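Betreff: Re: Kartenspiel zu Gefühlen, Rückmeldung aus der Gruppe

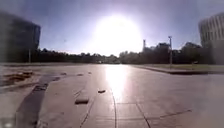

Liebe Lucía, liebe alle,

vielen Dank für die Karten. Ich habe sie mit sechs Kindern ausprobiert, jeweils 15 Minuten. "Ärger" und "Ekel" wurden oft verwechselt — vielleicht sind die Augenbrauen zu ähnlich gezeichnet. Könnte man diese zwei Karten bis Dezember ändern?

Mit freundlichen Grüssen
Faustine Barbier

Lucía Pacheco schrieb im Oktober 2019:
> Die Karten liegen jetzt im Ordner Willero.
> Bitte schreibt mir, welche Gesichter die Kinder nicht erkennen.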